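Leaked call with the deputy trade minister, is it real?

Started by hvachon

hvachon
May 6, 2024
Carkomero put up a recording last night, 33 minutes long, supposedly the deputy minister on the phone with somebody at the Farías campaign. He says the port deal is already settled and the hearings are "for the cameras." The ministry hasn't confirmed it or denied it. Has anyone listened to the whole thing?

tlandry14
I listened to all of it. The voice sounds like him, but a voice is easy to fake now. I'd want to know where the file came from before I said anything about the deal.

odair_b
They asked the spokesman twice and he said he doesn't comment on private conversations. If it was fake he would have said fake. That's a yes in my book.

tlandry14
It isn't a yes. That office gives the same answer to everything. They said it about the hotel bills too, and half of those were wrong.

Tung Ton
There are 2 spots, near minute 6 and minute 14, where the background hum drops out and comes back. That could be an edit or just a bad line. I have only heard the web copy — the original file might be different.

odair_b
So somebody trimmed it. He still said what he said about the hearings.

florence_m
Depends what was trimmed. "For the cameras" comes right after the second drop. We don't know what he was talking about before that. 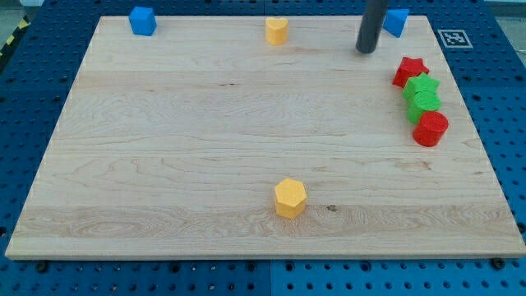 I also think the timing matters. The committee votes later in May, and whoever had this recording waited until now to let it out. That doesn't make it false, but I'd like to see the full call before anyone resigns over it.

hvachon
Fair point on the second drop, I missed that. I wrote to my representative this morning and asked if the vote will be put off. Will post the answer if I get one.

odair_b
You'll get a form letter. I still say it's him.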